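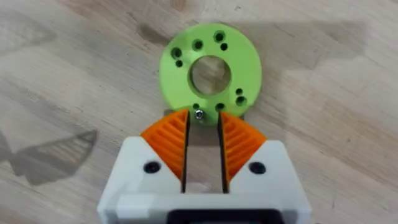 The green ring on the table, from the wrist camera.

Halima Oyelaran had 48 left to do before she could go home. The target for the week was 500, and it was Sunday, and the others had gone at four.

She took hold of the leader arm and brought the orange fingers down to the green ring. She stopped with the screw head between the two tips. Then she closed them, lifted, moved left, set the ring down and let go. She pressed the pedal. The counter said 47.

The rule from Shalini Tiwari was that no two could start the same. So after each one Halima reached in and turned the ring a little, or pushed it toward the window. She had run out of new places by lunch. Now she shut her eyes and pushed.

At 31 she dropped it. The ring hit the wood on its rim and rolled off the table, and she had to get down on the floor to find it. Her thumb was already on the delete key when she stood up. She left it there a while.

Her father had taught her to drive in the parking lot behind the Wilau plant. He never said much. When she stalled, he waited, and she started the car again, and he looked out his window. She still stalled the same way, with her foot coming up too fast. Her brother did it too.

She put the ring back and played the drop over on the monitor. She had closed the fingers late. She could see herself being tired in it. Whatever came out of Lastanau in October would have learned from her hands and from Tanko Jibrin's, and Tanko was always in a hurry.

She deleted it and did it again, slower.

At 12 her phone buzzed. Tanko wanted to know if she was still there, and did she want rice. She wrote back yes to both.

He came in with two boxes and sat on the stool next to her. He watched her do three.

"You wait before you close," he said.

"Do I?"

"Every time. Like you're asking it."

She did the next one and felt the wait, now that he had said it. She didn't know how to take it out. She pressed the pedal, shut her eyes and pushed the ring.

"Eat first," Tanko said, and she told him eight more.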